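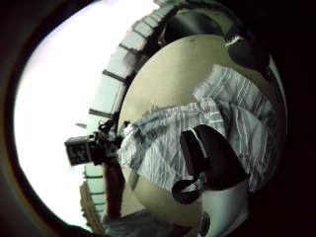 How much should a small shop set aside for a first robot arm?
Take the price on the quote, then hold off signing until you have put a number next to every item the quote leaves out. In most first purchases those items decide whether the money was well spent.

Session 3. Reading the quote
Notes by Gudrun Steinbach, revised August 14, 2019

Bring your marked-up copy of the Vundier quote. We will go through it line by line, and I would like you to be rude about it.

The arm itself. Vundier lists payload and reach on page one in large type. Payload is given without a gripper. Put a gripper and a camera on the end and you have less to lift with. Ask for the figure with your own tooling mounted, in writing.

The gripper. Sold separately, $588 for the basic one. Pads wear out. The quote does not say how fast, and neither did the salesman when Joscha Rothe asked him twice. Budget for spare pads from the start.

Soft goods. Several of you want to handle towels, napkins or shirts. Be careful here. Every demo I have sat through used one cloth, the same size each time, laid down by a person who knew where the arm liked it. Ask the vendor to run your cloth, crumpled, dropped by you. If they want to flatten it first, write down who will be doing that in your shop and what you pay them.

Lighting. Cameras that behave in a showroom can do badly beside a big window. Blinds are cheap, moving a cell after it is bolted down is not. Check the spot in the morning and again late in the day.

Integration. Vesisico quoted $4,000 for "setup and training." Setup of what? Training for how many people? The quote from Petersen is higher and spells out both, so you can at least argue with it.

Service contract. Read the exclusions first. Trollell's contract covers the arm and leaves out cables, pads and anything the customer attached, so most of what breaks is yours.

Payback. The brochure claims payback in one year. It assumes 200 working hours a month with no stops. Redo the sum with your own hours, then take off time for jams, changeovers and the weeks when the one person who understands it is on vacation.

For next time
1. Fill in the cost sheet for one job in your own shop. Leave no blank lines. "Unknown" is allowed, zero is not.
2. Write 3 questions for the vendor that can't be answered with a video.
3. Read the Petersen terms, sections on acceptance and late delivery.

Rental quotes are covered in Session 4.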